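Veter-Set von Wondska: zwei Arme für das Falten von Textilien

Wondska liefert das Zweiarm-Set Veter seit März auch in einer Ausführung für Textilien aus. Bezogen wurde das Testgerät über den Distributor Yeoh, der auch die Erstinbetriebnahme als Dienstleistung anbietet. Geprüft haben Kartini Sumampouw und Sutrisno Tambunan, die Auswertung der Protokolle stammt von Rongrong Pan. Stand der Angaben ist der 19. November 2023, die Firmware blieb während des gesamten Tests unverändert.

Zum Umfang gehören zwei baugleiche Arme mit Parallelgreifern, je eine Kamera am Handgelenk, eine Kamera mit Blick auf die Tischfläche, das Steuergerät, die Software zum Aufzeichnen von Vorführungen sowie ein Satz Ersatzfinger. Tisch und Rechner sind beizustellen. Die Bezeichnungen »rechts« und »links« gelten in der Software und in diesem Beitrag aus Sicht des Roboters. Auf den Aufnahmen der Tischkamera liegt der rechte Arm daher links. Wer die Achsen von Hand freifährt, sollte sich das vorher klarmachen, denn die Bedienoberfläche zeigt keine Warnung, wenn der falsche Arm angewählt ist.

Als Prüfteil diente überwiegend ein graumeliertes Oberteil mit schwarzem Aufdruck in Großbuchstaben. Das Teil wird zunächst längs zu einem Streifen gelegt und an beiden Enden gegriffen, danach folgen die Querfaltungen. Der gemeinsame Griff an beiden Enden ist der Schritt, bei dem ein Zweiarmsystem seinen Mehrpreis rechtfertigen muss. 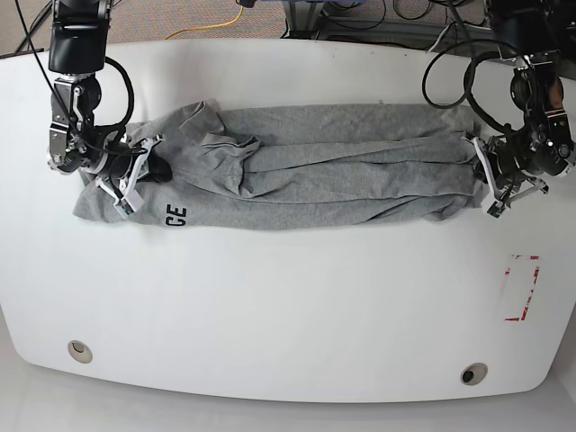

Aufbau und Einrichtung

Die Montageanleitung ist vollständig, aber umständlich gegliedert. Mechanik, Verkabelung und Kalibrierung stehen in getrennten Heften, und die Querverweise zwischen ihnen beziehen sich stellenweise auf eine ältere Ausgabe. Die Anzugsmomente für die Halterungen am Handgelenk finden sich nur im Anhang.

An beiden Handgelenken laufen die Leitungen in einer freien Schlaufe. Wondska begründet das mit dem großen Drehbereich der letzten Achse. Im Betrieb ist die Schlaufe unkritisch, solange der Stoff flach liegt. Wird ein langes Teil angehoben und dabei geschwenkt, kann sich eine Stofflage an der Leitung abstreifen. Syahrul Pelupessy vom technischen Dienst bei Yeoh empfiehlt für solche Bewegungen eine Begrenzung der letzten Achse in der Konfigurationsdatei. Das funktioniert, verlängert aber einzelne Wege, weil der Planer dann häufiger umgreifen lässt.

Die Kalibrierung der Tischkamera erfolgt mit einer mitgelieferten Platte, die Handgelenkkameras werden anschließend gegen die Tischkamera eingemessen. Die Routine läuft ohne Eingriffe durch und legt ein lesbares Protokoll an. Nach einem Fingerwechsel ist sie zu wiederholen, was im Heft zur Mechanik fehlt und nur im Heft zur Kalibrierung steht.

Für die Tischfläche schreibt der Hersteller eine helle, matte Oberfläche vor. Wir haben auf einer weißen Platte gearbeitet. Graue Melange hebt sich davon ausreichend ab. Bei einem weißen Geschirrtuch verlor die Segmentierung mehrfach den Saum, und der Durchlauf blieb im Suchzustand stehen, bis die zulässige Zeit abgelaufen war.

Messablauf

Jeder Durchlauf beginnt mit einem abgelegten Teil und endet entweder mit der Freigabemeldung der Software oder mit einem Abbruch. Als Abbruch zählt jeder Eingriff von Hand, auch wenn nur ein Ärmel zurechtgezogen werden musste. Gefahren wurden 219 Durchläufe. In 11 davon war ein Eingriff nötig. Die Bewertung der Faltung selbst (Kantenversatz, herausstehende Lagen) wurde getrennt protokolliert und geht in diese Zahl nicht ein.

Der häufigste Mangel war eine obere Lage, die sich beim Querfalten verschoben hatte und schräg auf dem Paket liegen blieb. Die untere Kante fällt in der Regel gleichmäßiger aus als die obere, an der sich der Stoff staut. Für die Lagerung wäre das hinnehmbar, für verkaufsfertige Ware nicht. Eine Glättbewegung lässt sich zuschalten, sie ist im Auslieferungszustand deaktiviert und muss je Textiltyp parametriert werden. 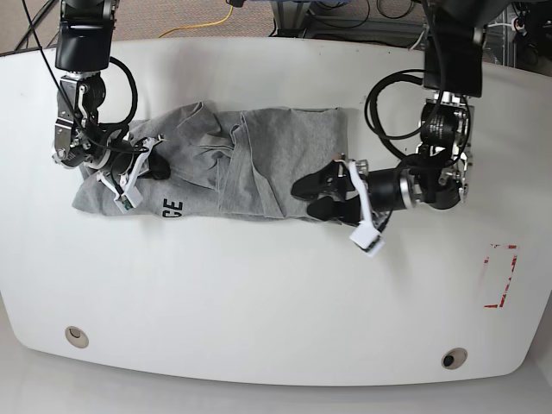 Greifer und Finger

Die Finger lassen sich einzeln tauschen. Der Wechsel gelingt ohne Ausbau des Greifers, allerdings ist der Zugang zu den Schrauben bei eingefahrenem Handgelenk eng. Die Spitzen sind schmal genug, um unter eine flach liegende Kante zu fahren, wenn die Tischhöhe korrekt eingemessen ist. Ein zu tief eingemessener Tisch äußert sich in einem deutlichen Stromanstieg an der Hubachse, den die Software als Hinweis ausgibt.

Die Griffkraft ist in Stufen einstellbar. Für einlagigen Jersey reichte eine niedrige Stufe. Bei mehreren Lagen ist das Ergebnis weniger eindeutig: Der Greifer schließt, meldet Kontakt und hält unter Umständen trotzdem nur die oberste Lage. Eine Lagenerkennung bietet das Set nicht. Ikhsan Tarigan, der bei Wondska die Anwendungstechnik betreut, verweist auf die Bilder der Handgelenkkameras, aus denen das Modell die Zahl der Lagen indirekt ableiten soll. In unseren Protokollen war dieser Zusammenhang bei glatt liegendem Stoff erkennbar. Bei aufgebauschtem Material, wenn die Falten Hohlräume bilden und der Grund im Schatten verschwindet, war er es nicht mehr.
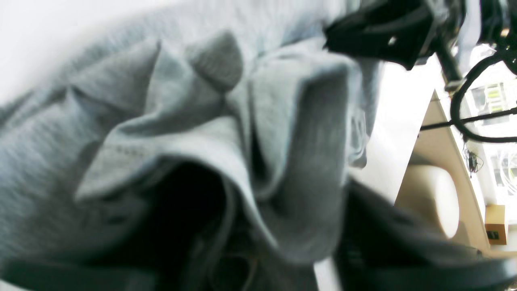
Die Belichtung der Handgelenkkameras regelt automatisch und lässt sich nicht je Arm festsetzen. Bei starkem Seitenlicht führt das dazu, dass helle Flächen im Hintergrund ausbrennen und dunkle Partien in Greifernähe zulaufen. Eine gleichmäßige Beleuchtung der Arbeitsfläche verbesserte die Ergebnisse deutlich stärker als jede Änderung an den Modellparametern. Im Datenblatt steht dazu lediglich »normale Innenraumbeleuchtung«. Hier wäre ein Mindestwert samt zulässiger Ungleichmäßigkeit angebracht.

Auch die Schärfentiefe ist knapp bemessen. Die Kameras sind auf den Bereich vor den Fingern abgestimmt, alles unmittelbar vor der Linse bleibt unscharf. Für die Steuerung ist das nach unserer Beobachtung unerheblich. Störend wird es bei der Fehlersuche, wenn anhand der gespeicherten Bilder geklärt werden soll, ob ein Finger den Stoff berührt oder knapp davor steht.

Aufzeichnen und Nachtrainieren

Die Textilausführung wird mit einem vortrainierten Modell für Hemden, Shirts und Handtücher geliefert. Für eigene Teile sind zusätzliche Vorführungen erforderlich. Diese werden über zwei Führungsgriffe aufgenommen, die gegen Aufpreis erhältlich und für diesen Zweck praktisch unverzichtbar sind. Für das graue Oberteil haben wir 87 Vorführungen aufgezeichnet. Das Training lief auf dem beigestellten Rechner und erforderte keine Verbindung nach außen.

Die Aufzeichnungssoftware speichert alle Kamerabilder mit gemeinsamem Zeitstempel, dazu Gelenkwinkel und Greiferöffnung. Das Format ist dokumentiert, ein Export in gängige Tabellenformate vorhanden. Unbrauchbare Vorführungen lassen sich markieren und vom Training ausschließen, ohne sie zu löschen. Eine Suchfunktion fehlt. Die Vorschau gibt jeweils nur eine Kamera wieder, für den Vergleich beider Greifer muss umgeschaltet werden.

Aufdrucke haben sich beim Nachtrainieren als nützlich erwiesen. Sie liefern in den Nahaufnahmen einen kontrastreichen Bezugspunkt auf einer sonst gleichförmigen Fläche, auch wenn die Schrift gedreht oder kopfstehend ins Blickfeld kommt. Zwischen den Fingerauflagen gerafftes Material ist ohne einen solchen Bezug schwer einer Stelle am Kleidungsstück zuzuordnen.

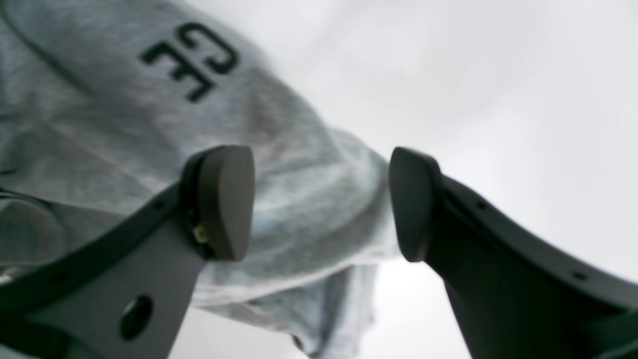

Ungemusterte Ware verlangte entsprechend mehr Vorführungen. Ein genauer Faktor lässt sich aus unseren Daten nicht ableiten, dafür war die Zahl der Vergleichsteile zu gering. Rongrong Pan hat den Versuch mit einem unbedruckten Handtuch wiederholt und dabei vor allem Verwechslungen der Längs- und Querrichtung festgestellt.

Die Fingerauflagen gelten als Verschleißteil. Zum Wechselintervall macht Wondska keine Angabe. Während der Prüfung wurde kein Tausch nötig, Fusseln an den Auflagen mussten jedoch regelmäßig entfernt werden.

Lieferung und Service

Das Set ist über Yeoh mit oder ohne Inbetriebnahme bestellbar. Die Inbetriebnahme umfasst Montage, Kalibrierung und eine Einweisung für 2 Personen. Der Fernwartungszugang ist ab Werk abgeschaltet und wird nur auf Anforderung freigegeben – eine Voreinstellung, die wir ausdrücklich begrüßen. Ersatzfinger und Auflagen sind einzeln erhältlich, die Leitungssätze für das Handgelenk nur zusammen mit dem Greifer.

Für den Einsatz im Labor oder in der Vorentwicklung ist das Veter-Set nach der Prüfung geeignet. Für den unbeaufsichtigten Betrieb in einer Wäscherei fehlt eine zuverlässige Erkennung mehrlagiger Griffe. Wondska hat ein Firmware-Update mit einstellbarer Belichtung je Arm angekündigt, ohne einen Termin zu nennen. Die Protokolle der Durchläufe können Abonnenten bei der Redaktion anfordern.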